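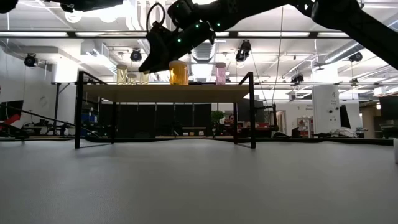

Sorken Teaches Robots to Pick Up a Pill Bottle, One Patient Human at a Time

Irville's pharmacy robotics firm opens its remote-teaching program to outside partners in March. 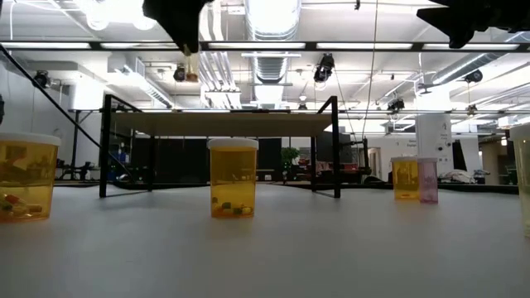 By Carter Gill, Sorken Communications

IRVILLE – Sorken today announced Flurport, a teaching program in which a person steers a pair of robot arms by remote control until the arms can be trusted to try it alone. The first course took 21 operators and 234 recorded sessions. The robots have not said thank you.

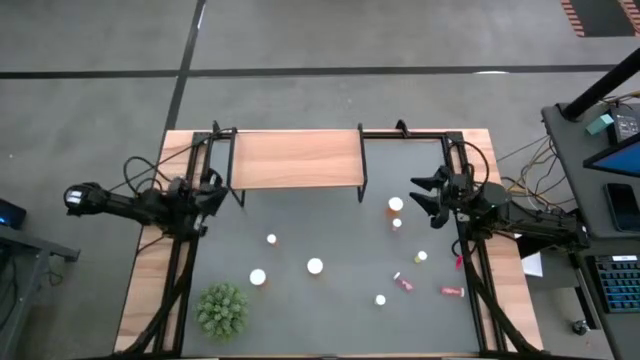
Flurport lessons are short by design, and operators swap out after four tries. Each round starts from a different layout. Some bottles stand upright with their white caps showing, others lie on their sides, and the arms face each other across the gray work surface like relatives at a holiday dinner.

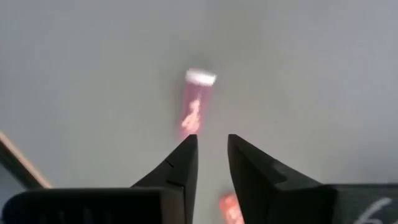 Grip is the slow part of the course. Operators learn to close the fingers gently, then learn it again the next morning. A small pink bottle lying at a tilt calls for a different approach than one standing up, and the software needs to see a person make that choice.

Partner applications go to the Bataineh office in Irville, which answers the phone until 5 p.m.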